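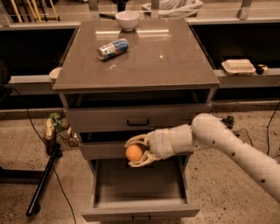 Loko home arm, with the Grotow hand: long-term review
11 November 2023

I have wanted a machine to tidy my house since I was a kid, so take my enthusiasm with a pinch of salt. I've been using the Loko since September, first with the basic two-finger clamp and now with the Grotow hand, and I'm having a great time with it. It can do a few chores. It can do one or two of them well enough that I've stopped checking. The rest is a long list of "nearly," and the nearly is what most of this review is about, because I think it's the interesting part.

The price as I bought it was $2,660 for the arm and base, and $3,812 once the hand and the Illumard software license went on top. That's a lot of money. You could pay a cleaner for a good while with that, and the cleaner would also do the bathroom.

Setup

Clear an afternoon. The base is heavy and wants a hard, level floor, and the cables are longer than they need to be, which I ended up grateful for. Calibration means holding a card at different heights while the arm thinks about it. Mine failed twice under bright ceiling lights and went through on the third try after I turned one of them off. If you have shiny countertops, expect the same.

The Illumard app is good. Teaching a chore means moving the arm by hand through the job, naming each step, and doing it again from a slightly different spot. The manual asks for 7 passes per chore and I would do all of them. I got lazy with the bedside drawers, did 3, and paid for it with a week of missed handles.

Putting things away

Drawers are where I spent most of my time. Think about how many small chores end with something going in a drawer: socks, batteries, chargers, the dog's ball. If a machine can open one, drop a thing in and close it again, it has learned a big piece of tidying up.

Opening is solid now. The Loko likes a U-shaped pull with some clearance behind it. Knobs are hit and miss, and those flush finger grooves you get on modern kitchens are hopeless. Low drawers are easier than I expected, and the arm folds down to them without complaint.

Dropping a ball in is the bit that makes guests clap. The fingers close softly, the wrist turns over, and down it goes. Round things are kind to it. A ball is the same from every side, so there's no wrong way to hold it. A sock has a hundred wrong ways.

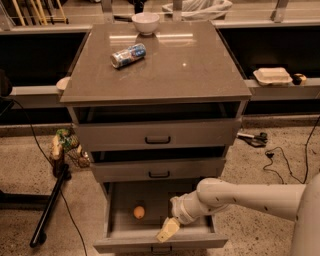

Getting something back out is much harder than putting it in, and I hadn't thought about that before I owned one. The hand has to fit between the sides of the drawer, the wrist needs room above it, and any drawer left open overhead gets in the way. A person leans around all that without noticing. The Loko plans, stops, backs up, plans again. Sometimes I've gone off and made coffee while it makes up its mind! When it does get hold of the thing I still grin like an idiot.

Closing drawers is the weak spot. It pushes at one point, so a drawer on cheap runners goes in crooked. My old dresser is off the list entirely.

The table top

I had high hopes for clearing up after snacks. Standing cups are fine. Bowls are fine if they're empty, and the Grotow hand is gentle enough that I let it handle my good ones. A can on its side is a different matter, and it has rolled more than one of mine off the edge. Illumard put out an update in the fall that has it come down from above with wider fingers, and that helped a good deal.

Wiping is better than I'd guessed. Give it a cloth and a flat surface and it goes back and forth in neat rows, though it will happily wipe around a crumb forever if the crumb is in a corner.

Compared with the Pyo

I borrowed a Pyo for a few weeks before buying. It's faster and quieter, and it looks nicer in a living room. But its gripper is a plain pincer and the teaching app is a mess of menus. For moving boxes along a bench in a small shop I'd pick the Pyo without a second thought. For a house, where no two things are the same shape, I'd have the Loko.
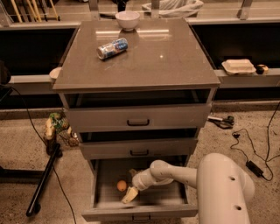 Speed is the other thing to be ready for. One item, from floor to drawer, can take longer than it takes me to tidy the whole room. I run it while I'm working at my desk and glance over now and then. You do need to glance over. It has no idea that a cable is in its way until it's leaning on it, and the emergency stop should be within arm's reach.

Little gripes: the fan is whiny, the finger pads pick up dust and lose their grip until you wipe them, and the app forgets the names of chores if you rename a room.

So can it do the housework? Some of it, slowly, with you at home. If you want a clean house, buy something else. If you like teaching a machine, and you get a kick out of watching it manage on Tuesday's mess what it fumbled the time before, I can't think of anything I've enjoyed more. I'm starting on laundry next. Towels first, because they're square.

Four stars out of five, and I'd buy it again.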